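Subject: Re: [shelving-swap] White tube frame, upright does not stay straight 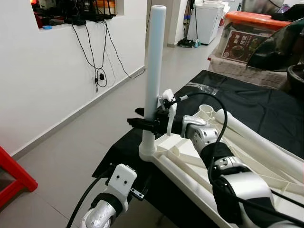
Hello all,

Thank you to Wei for the quick answer on Sunday. I put my reply under the quoted part, I hope this is still the custom on this list.

Wei wrote:
> Before you order anything, check if the tube goes fully down
> into the collar. On my frame the upright stopped too early and
> I lost two evenings. Also, which cloth do you have under it?
> On a bare table mine was sliding all the time.
>
> If you want the taller tubes, Zomura still sells them, but
> the Saden ones have the same diameter and cost less.

I checked the collar first. There was a small ridge of plastic inside, left over from the molding. I removed it with a round file, very slowly, and after this the tube went down 5 mm more. It still leans a little when I push from the side, but it comes back.

About the cloth: I use a black one, with clear tape across it near the far side. It makes wrinkles, and I smooth it before I measure, otherwise the frame sits on a fold and every angle is wrong. I prefer it to rubber mats, which left marks on my table in January.

I have two questions for the list.

First, do you glue the triangular gussets, or only press them in? The Hurnusano leaflet says to press, but its drawing shows something that looks like a line of glue. I would like to be able to take the frame apart again when I move.

Second, what do you put on the open ends of the tubes? The tall upright and the short stub are both open on top and they collect dust. I tried cork, but it was too soft and I had to pull it out in pieces.

If somebody has spare caps, I can exchange them for ribbed panels. I ordered too many, and they are new.

With kind regards,
Fengying Jiang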